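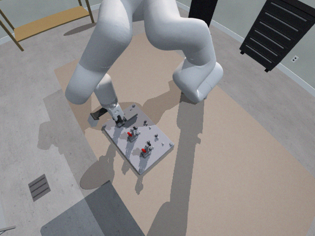
Two white robotic arms above a tan floor mat. Computer rendering.

The publicist has a rule about the word "unputdownable." She will type it if an editor insists, and she won't say it out loud. She spent six years sending advance copies of young adult thrillers to people who might review them, most of that time at Tollari, and she agreed to talk about it as long as I left her name out. She still works in publishing and would like to go on doing so.

I went in with a question I've had for a while. Why does every YA thriller arrive with a hundred glowing reviews before anyone can buy it? I review these books myself, so I have some idea of the answer. I wanted to hear it from the side that pays the postage.

"You're asking like it's a conspiracy," she said. "It's a spreadsheet."

The spreadsheet, as she tells it, has a column for people who liked the last book. For a debut there is no last book, so the column holds people who liked something with a similar cover. Requests come in through Cilix, the site where publishers post digital advance copies and readers ask for them. For one boarding school murder she handled, 2408 people asked. She approved 1875.

That sounded generous to me. Who were the others?

"New accounts, mostly. People who requested everything and finished nothing. And people with low averages."

I asked her to go over that last part again. She did, without much embarrassment. Cilix shows a publisher the average rating a reader has given. Nobody at Tollari told her to turn down the tough graders, she said, and there was no memo. But she could see the number, she had a target for the launch page, and she was 26.

"If somebody's average is two and a half stars, you start telling yourself they don't enjoy the genre. Maybe that's even true. Some people really don't like thrillers and keep reading them anyway. I never checked which kind they were."

So the hundred glowing reviews come from a group that has been sorted for glowing. She didn't argue. She did point out that the book in question had 128 reviews on the morning it came out, which means most of the people she approved never wrote a word. "People picture this machine cranking out praise. Mostly you're sending files into a hole."

I'm less comforted by that than she is. If you download a free book, hate it and know the publisher can see your name, the easy thing is to say nothing. I've done it. Two years ago I gave up on a missing-sister novel at chapter 11 and never filed anything, and I told myself I was being kind to a first-time author. I was also being kind to my own chances of getting the next one.

When I told her this she laughed for longer than I would have liked. "Every reviewer I know has one of those. You were all very polite."

She draws a line between reviewers and what she calls the launch crowd. The launch crowd gets a box: the book, a candle, a fake evidence bag, a card with a suggested date to post. Nobody in it is asked for an opinion. The card doesn't say to be nice. It says "We can't wait to see your photos!" and she wrote that sentence herself, on several different cards.

"A photo isn't a review. I believed that, and I still do, sort of. If someone holds up a book and says they're excited to read it, that's just true. They are excited. They got a candle."

And the reader scrolling past, who sees forty people holding up the same book in one week?

"The reader thinks it's a big book. Yes. That's what the box is for."

Does it work, though? I expected a yes, and a number to go with it. She had neither. The boxes were expensive, the sales department liked them, and she never saw anything that convinced her they sold a copy that wouldn't have sold anyway. One thriller went out with no boxes because the budget had run dry, and it did better than the one before it. It also had a better ending. She can't pull those two things apart, and she doubts anyone who claims to.

What she does trust is dull by comparison. Fakhoury, a bookstore near her old office, kept a shelf where the staff wrote cards by hand, and some of the cards were rude. One called a book "fine until the basement." She says she bought more from that shelf than she ever bought because of a campaign, including the one with the basement. Teenagers stood there and read the cards to each other.

I've seen shelves like it, and I have my doubts about those too. A store wants to sell what it has stacked up. She granted that, then asked how many five-star reviews I had read lately that mentioned a basement.

She left Tollari last October for Plikance, where she works on cookbooks. The advance copy problem is smaller there, she says, because somebody has to make the soup. You can't fake your way through a recipe that calls for twice the salt it needs. I suspect you can, and that plenty of people post the soup without tasting it, but I'm not a cookbook person.

Before we hung up I asked whether she had ever turned me down. I've requested a fair number of Tollari titles, and my average isn't high.

"I'd have to look," she said. "What's your average?"

I told her.

"Then probably, yeah."

Posted Tue 24 September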